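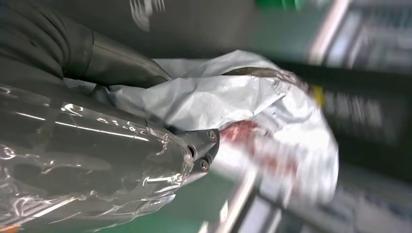 Books / Interviews

Rukhsana Bugti on translating Drondura

The novel runs to 119 chapters, most of them under two pages, and Rukhsana Bugti translated them out of order. She began with the last ten, went back to the opening, and left the middle section, a long dispute over a ferry timetable, until the rest was in a second draft.

"The ending uses words that have been defined by use over the whole book," she says. "If I start at the beginning I choose an English word for its first appearance, and then I find it can't carry the last one. So I fixed the late meanings and worked backward."

Drondura is the third novel by Réjean Caron and the first to appear in English. It follows a land surveyor, Lazarević, who is sent to an island district to settle a boundary and stays long enough to become a party to the case. The prose is flat and procedural. Measurements are given and then corrected. Several chapters consist of a single letter.

Bugti works from French and had translated two story collections before this one. She took on the novel after Marion Leckie, who edits the list at Raltar, sent her a sample of four chapters and asked for a report. The report was six pages long and mostly about verb tenses.

"Caron writes in the present for anything that has been written down and in the past for anything a person remembers," she says. "A letter from forty years ago is in the present. Breakfast this morning is in the past. In French you can hold that for a long time before it sounds odd. In English it sounds odd by the second page."

She tried three solutions. The first was to normalize the tenses, which she dropped after one chapter. The second was to keep them exactly, which Leckie thought would read as error. The published version keeps the rule but moves the changes of tense to paragraph breaks wherever the original allows it. In some 40 places it does not, and there she left the shift in mid-paragraph.

Caron was consulted on these. His English is good enough to read a draft, and he returned comments by chapter number, without greetings. "He disagreed with me on commas and almost never on words," Bugti says. "On the tenses he said the reader would learn the rule by chapter 10 or would not learn it, and that both were acceptable to him."

The dialect passages were a separate problem. The islanders use a word, wamo, which Caron made up and which means, depending on the speaker, a debt, a stretch of shallow water, or a relative by marriage. The French edition prints it in roman type with a capital letter. Bugti kept the capital, so that the reader meets Wamo first as what looks like a place name.

"An early reader asked me for a map," she says. "There isn't one in the French and I didn't want one. Lazarević is the person who is supposed to make the map. If it's printed at the front, he's finished before you start."

The early reader was Callum Imrie, who also copyedited the book. He kept a style sheet of every measurement in the text, in meters and in the local units, and found that a field described in chapter 31 could not fit inside the parcel described in chapter 88. Bugti checked the French and the figures were the same there. Caron asked for both to stand.

The one point on which she overruled her editor concerns the title. Leckie wanted The Boundary Case. Bugti argued that Drondura, the name of the district, appears only once in the text, in a letter that is never delivered, and that an English title describing the plot would send readers looking for the wrong thing. The argument took most of a Sunday and was conducted by e-mail.

Gillespie Lamont's review in these pages called the translation "stiff in the joints." Bugti has read it and has no quarrel with the phrase. "The sentences are stiff. There's a chapter that is a list of fence posts — I could have loosened it, and then it would be a worse list." She does accept his objection to "tenement" in chapter 12, a legal term that most American readers will take for an apartment building. It will be "holding" in the paperback.

She is now working on Caron's second novel, which is shorter and has no chapters. The draft is due in March. She has started this one on the first page, and expects to have to redo it.

Drondura, by Réjean Caron, translated by Rukhsana Bugti, is published by Raltar.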